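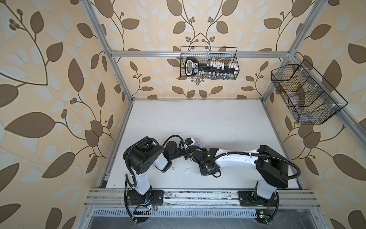

Soil and drainage check — Prultwood plots, June round
Checked by: Anel Masilela. Copy to Pravesh Ntuli

1. Topsoil depth, lower field — OK. 11 cm at the gate, deeper by the hedge.
2. Compaction — FAIL on plot 12. Spade wouldn't go in. Keep the tractor off till it's been forked.
3. Run-off ditch — part blocked, silt and old straw. Clear before next rain pls.
4. Worm count, plot 53 — 2 in the whole spadeful. Poor. Was better under clover.
5. Compost heap — OK but too wet on the Buthelezi side. Turn it, add dry stuff.

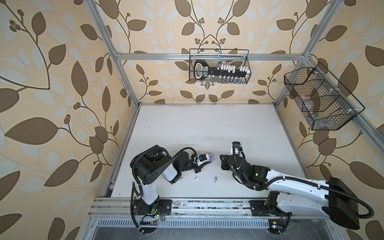

Also the cover on that heap has split, needs replacing not tapeing.

6. Fertiliser store — locked, sacks off floor. One Fullumano bag open, fold down and clip.
7. Spill kit — missing gloves. Pravesh to get.
8. Bare ground — top strip still bare, sow somthing.

Recheck 2, 3 and 7 first. Rest can wait for the next round.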